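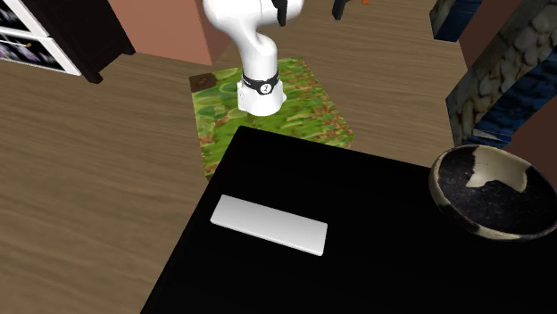
Flullcombe Robotics Club tabletop set, read this first

Maintainer: Daryna Boiko. Last edited 16 December 2018.

The club's flyer says these runs "show that a student team can teach an arm to tidy a table." I would not repeat that. The set holds 3081 simulated episodes with one arm and one black table, and all of it was made in the same simulator we call Ponce. It has never been tried on a real arm.

What you get: rendered views from several cameras, joint positions, and a success flag. Be careful with the flag. Rasmus Venckus wrote the check in September, and it only tests where the object ends up. An arm that knocks a block into place gets the same credit as one that picks it up.

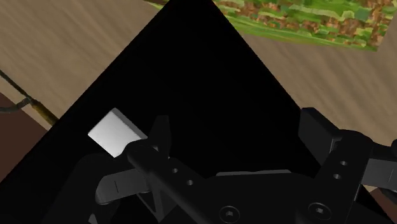
Gripper view, with the white cube near the left finger.

Black gripper on a black surface is hard to read, even for a person. Hollis Pettigrew thinks the wide views make up for it. Maybe. I have not seen a test that says so.

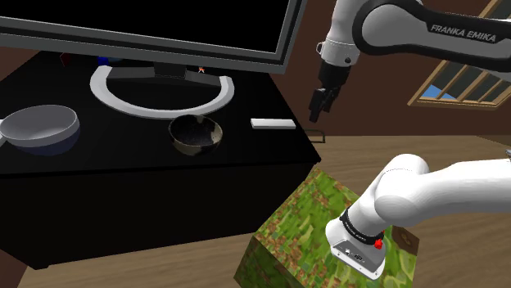
Prustero Notes, No. 5, p. 200

Scenery is mixed on purpose. You may get a monitor, a pan or a bowl on the table and a grassy block on the floor. Whether this helps a model cope with clutter or just gives it more to memorize is an open question. Dalia Kuusk has promised a comparison against plain backgrounds.

Known problems:
Object weights were guessed.
Lighting labels are missing from five folders.
The train and test splits share layouts, so test scores will look better than they should.

Send fixes to Daryna. Please include the episode number.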